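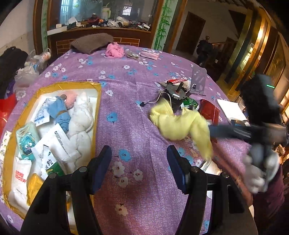
Hand-Held Gripper Comparison: Frequently Asked Questions

Which tools are being compared?
Two hand-held grippers, the Mokgethi and the Flaludell. Each is assessed on cloth, paper and small packets.

How many trials are planned?
Each tool completes 600 trials. Items are rearranged between sessions.

Why is soft cloth included?
Cloth folds and slips as it is lifted — it shows differences in grip that rigid boxes do not.
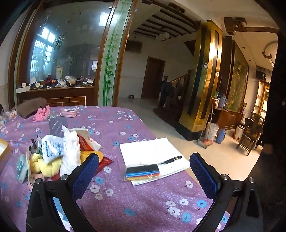

Blue jaw pads, with paper, a pen and a packet of colored strips within the opening.

May we submit our own items?
Yes. Requests should reach Fatima Rampersad by noon on Tuesday. Glass and liquids are not accepted.

Contact: Skestadico Test Office, Tultisbridge | © Skestadico | Back to top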